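Progress report to Mumambridge, April
Cell: Birus (bathroom handling cell, simulated and physical)
Prepared by: Pouran Karimi, Jusolia

1. Purpose of this report

This report covers the setting up and upkeep of the Birus cell since the last payment point. It deals with the arm, its mounting, the gripper and the simulated copy of the cell. The results of the learning work are reported separately by Sharifi and are mentioned only where they affected the machine.

The grant conditions ask for a statement of position against each work item. Items 1 and 2 are complete. Item 3, the repeatability check, is complete in simulation and partly complete on the bench. Item 4, the maintenance routine, is in use but its wording has not been settled.

2. State at the start of the period

At the start of the period the arm ran, but it did not run the same way twice. The controller held two sets of base offsets, one entered when the arm was first bolted down and one entered after the pedestal was moved. Which set was loaded depended on which start-up script had been used. The gripper closed to a fixed width whatever it was holding. The simulated cell used a third set of offsets, copied from an early drawing.

Any fault seen in simulation therefore had to be checked against three possible causes before the motion itself could be looked at. Most of the first fortnight went on removing this problem.

3. Base and mounting

Both old sets of offsets have been deleted from the controller. The base was measured again with the arm powered down and the pedestal bolts at their final torque. The new values are kept in one file, which the controller and the simulation both read at start-up. If the file is missing, neither will start. This caused a lost morning when the file was renamed by mistake, and the error message has been rewritten to give the full path.

The physical pedestal had a slight rock on its rear edge. Shims were tried first and worked loose within a few days of running. The floor plate has now been taken up, cleaned and bedded again, and the rock has gone. The bolts are checked with a torque wrench before each long run and marked with paint pen across the head and plate so that movement shows.

The base cable was under strain when the first joint turned towards its limit. It has been given a longer loop and a clamp on the pedestal side. The joint limit in software has been brought in by a small margin to match. We do not expect to need the range that was given up, but the limit can be put back if a later task calls for it.

4. Gripper

The gripper was the largest single source of stopped runs. Three faults were found.

The first was a worn pad on one finger, which let round handles turn in the grip. Both pads were replaced as a pair. Replacing only the worn one was considered and rejected, as the fingers would then have met off centre.

The second was the fixed closing width mentioned in section 2. The gripper now closes until the motor current reaches a set level and holds there. The level is set per object in the task file. The value for thin-walled objects is still too high and one plastic beaker has been cracked.

The third was a loose connector at the wrist. It gave a dropped signal only when the forearm was pointing steeply down, and for that reason it was missed during bench tests with the arm level. The connector has been replaced with a locking type. The wrist test in the maintenance routine is now done with the arm in the downward position.

5. Simulated cell

The simulated cell was rebuilt from the new offsets. The room is a small bathroom with a toilet, a pedestal sink and one door, and the arm stands on its pedestal close to the toilet. The tank lid serves as the work surface for the handle tests. It was chosen for its height, which brings the forearm into the steep posture where the wrist fault had been found, and for the limited clearance between the elbow and the fixtures.

The standard test piece is an object with a wooden cylindrical handle and a thin wire loop. The handle is the grasp target. The loop is there to make the planner's job harder: it sticks out to one side and has to be allowed for when the approach angle is picked, but it must not be gripped.

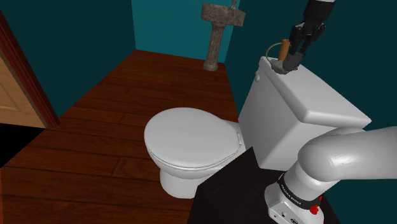
Contact settings took longer than planned. With the values we inherited, the test piece crept along the lid when the fingers first touched it, and the grasp then closed on one end of the handle. Raising the friction on the lid stopped the creep but made lifting jerky. The final settings keep the lid friction moderate and shorten the physics time step while the fingers are near an object. Run time per trial has gone up as a result. We consider this acceptable for overnight batches and have left a faster setting for quick checks, which must not be used for reported figures.

The collision shape for the wire loop was also changed. It had been a solid disc, so the planner refused any path through the open part of the loop and often gave up. It is now built from short segments that follow the wire. The collision shape of the tank lid has been extended to cover the overhang, which the earlier model left out. Two recorded collisions in the old logs were traced to that omission and the logs have been marked accordingly.

6. Repeatability check

The simulated check was a batch of 3,000 trials with the test piece placed at varied positions and angles on the lid. The batch ran to the end without a controller stop. That was the condition set in the work plan for item 3, so the simulated part is reported as complete. Grasp outcomes from the same batch have gone to Sharifi for scoring and are not quoted here, as the scoring rules were changed during the period and the earlier numbers would not compare.

On the bench the check has been run with the arm unloaded and with a light load. It has not been run with the full rated load. The load fixture arrived with the wrong bolt pattern and an adaptor plate is being made in our own workshop. Until it is fitted, item 3 stays open for the physical arm.

The unloaded results show a small drift in the second joint over the first half hour after a cold start. The drift settles after that. A warm-up cycle has been added to the start-up script. It moves each joint through its middle range at low speed, then returns to the reference pose and compares the encoder readings with the stored values. A run is refused if they differ by more than the limit.

7. Maintenance routine

The routine as now used is as follows.

Before each long run: check the bolt paint marks and torque, look over the base cable and clamp, wipe the gripper pads with a dry cloth, press and release the emergency stop, run the warm-up cycle.

Every month: measure pad wear, test the wrist connector with the arm pointing down, listen for bearing noise with each joint moved alone, back up the controller settings and the offsets file together.

After any change to the pedestal or floor plate: measure the base again, update the offsets file, rerun the short simulated batch and the short bench batch, and enter both results in the log.

The last item was skipped once, when the floor plate had been lifted to route a network cable. The offsets had in fact shifted by a small amount. The log template now has a line for floor work, and the line has to be signed before the cell is released.

One point is still under discussion. The pad wear limit is taken from the gripper manual, and we think it is too generous for smooth round handles. We propose to halve it, which would mean buying pads more often. The cost can be met from the consumables line.

8. Changes to plan

The second camera mount has been put back to the next period. It depends on the final position of the cable clamp, which was settled too late to have the bracket made. No other item is affected.

The spare wrist assembly was ordered earlier than planned, following the connector fault. It has been received and is in store. The spend moves forward from the next period and the total does not change.

9. Work for the next period

Fit the adaptor plate and finish the full load check.
Lower the grip current for thin-walled objects and repeat the beaker test.
Fit the second camera mount.
Agree the pad wear limit and issue the maintenance routine as a numbered document.
Add a door-side approach to the simulated cell, with the door closed and with it open.

10. Decisions requested

Mumambridge is asked to accept items 1 and 2 as complete, to agree that the physical part of item 3 be carried into the next period, and to confirm that the lower pad wear limit may be charged to consumables. A reply before the adaptor plate is fitted would let us order pads in the same batch as the bolts.

Pouran Karimi
Jusolia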